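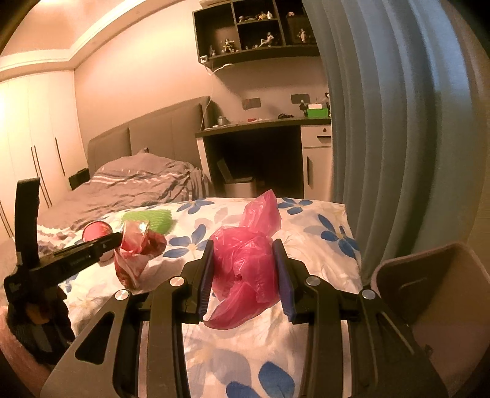 Pink bag between the finger pads, bin at lower right. Clear-the-cloth task, bedroom site.

February, 4:40 pm
Yasir Khattak

Notes on the handling rules for soft plastic, before I forget what we agreed.

The old Prondia sheet says "grasp at center of mass." Fine for a jar. For a bag it means very little, so I'm replacing that line. New wording: close on the thickest part of the bundle, pads square to each other, and stop closing when the bag stops moving between them. No squeezing past that. Jafri runs kept going to full close and the width readings at the end are useless for training.

Loose ends are allowed. A flap hanging down or a point sticking up is what bags do, and we shouldn't be tidying them by hand between takes. What is not allowed is a flap trapped in the linkage. If it goes in there, stop, open, mark the episode as failed and keep it. Do not delete it. I found 3 deleted ones in the Bidivo set and there is no way to know what they were.

Two-gripper rule: one picks, the other stays back with fingers still. It can overlap something on the cloth in view, but it must not touch it. If it touches, that counts as a contact and gets logged.

Bin rule: the bin stays in the same place for the whole block and the rim has to be in view before release. Release over the opening – no throwing, no dropping from the edge of the cloth and hoping.

Background: leave the room as it is. Patterned cloth is OK and I'd keep it. Skultitow asked for plain sheets only, but then the model sees a flower and tries to pick it up. I'd like at least 400 episodes on prints before we argue about that again.

Gloves: write down which pair. Left and right hands both, even if they match.

Total is at 3,466 episodes across all sites. Of those, 2,000 were checked against the old sheet and need a second pass for the full-close problem. Starting with Jafri.

Still open: does clear wrapper count as the same class as bag? I have been logging it separately – leave it that way until the label list is updated.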